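4. Clearing scale from the Ploveo steam iron

Ploveo says its anti-scale cartridge lasts 200 fills. I wouldn't plan on it. In a hard water town, check the soleplate every month, whatever the light on the handle tells you.

4.1 Unplug the iron and leave it until the plate is cool to the touch.
4.2 Empty the tank over a sink. Shake it.
4.3 Fill to the MAX line with plain water. Skip the scented kind, which leaves residue of its own.
4.4 Plug in, set the dial to 2 and wait for the click.
4.5 Hold the iron flat over the sink and press CLEAN until the tank runs out.

CAUTION: Hot water and flakes come out of the plate. Keep your free hand away.

Note: The Batham descaling powder is sold as safe for all irons. The Ploveo booklet says no additives at all. Until those two agree, follow the booklet.

4.6 Iron a scrap of plain cotton before you touch a good shirt. Brown spots mean you repeat from 4.3. If they are still there after a third round, the cartridge is done, light or no light.
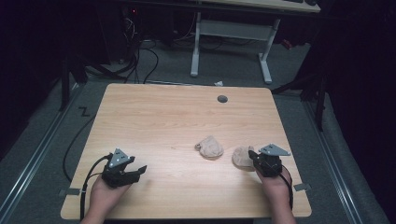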